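Character Rigging for Games, Session 4: Weight Painting and Deformation Checks

Tutor: Rogério Brandão
Handout updated Wed 5 August

12 shares | 3 comments

Before you start

You need the Marnus biped from Session 3, with the skeleton finished and the joints named. If your joint names still have numbers on the end from duplicating, fix that first. The mirror tool matches by name and will skip anything it can't pair. Save a new version of the file before binding.

1. Binding

Select the root joint, then the mesh, and bind with a maximum of four influences per vertex. Our export preset for the Trokmont engine drops the fifth influence and above without a warning, and the mesh will then look different in the engine from how it looks in your viewport.

Leave helper joints out of the bind. On Marnus these are the two forearm aim joints and the hip locator. If you bind them by mistake you can remove them as influences later, but it is quicker to undo.

2. Blocking the weights

Start with hard weights. Give every vertex a value of 1 on one joint and 0 on all the others. It looks bad when the character moves and that is fine at this stage. You are deciding which bone owns which part of the body.

Work in this order: pelvis, spine, chest, neck, head, then one arm and one leg. Do the left side only. Fingers come last.

Once every region has an owner, smooth the borders. Two or three light passes are normally enough for an elbow or knee. Shoulders and hips need more and you should expect to go back to them.

3. Checking the pose range

Put test keys on the rig before you paint in detail. The Relamico test file has 100 frames. Arms run from frame 1 to 50, spine and neck from 51 to 63, and legs from 64 to 89. The remaining frames hold the bind pose so that you can check everything returns to zero.

Scrub slowly and look for:

- the elbow losing volume past a right angle
- the armpit pulling on the ribs
- vertices left behind (usually stray weight on the root)
- the heel moving when only the toe joint rotates

Lock the joints you are happy with. Painting with everything unlocked lets the software hand the leftover weight to any joint it likes, and that is where most stray vertices come from.

4. Mirroring

Mirror left to right from the bind pose. Then check the centre line, as vertices in the middle of the chest and pelvis often end up with uneven values. Select the loop and average it by hand.

5. Rigid parts

Buckles, buttons and shoe soles should not bend. Pick one vertex near the middle of the part, copy its weights and paste them onto all the others. The sole is split at the ball of the foot, so treat it as two pieces.

Homework

Finish the left side of Marnus, mirror it, and bring the file with test keys in place. Anyone using the Dixit plug-in should bake the weights before saving or the file will not open properly on the lab machines. Session 5 covers corrective shapes for the shoulder.
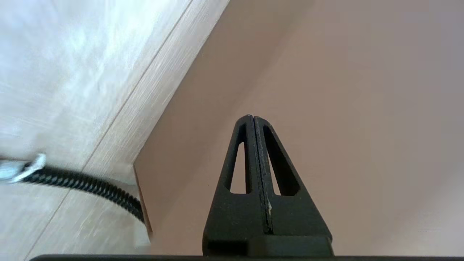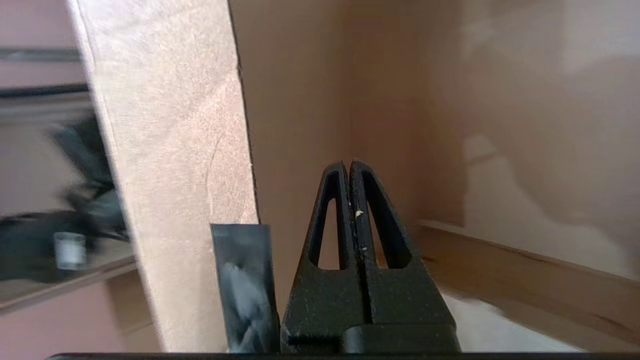
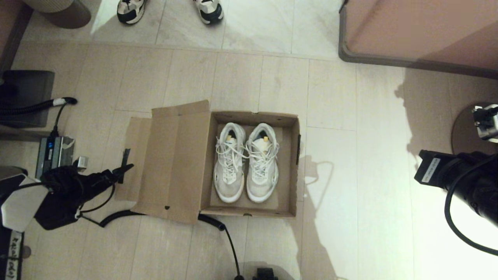
Last picture: white laced shoes side by side in an open shoebox.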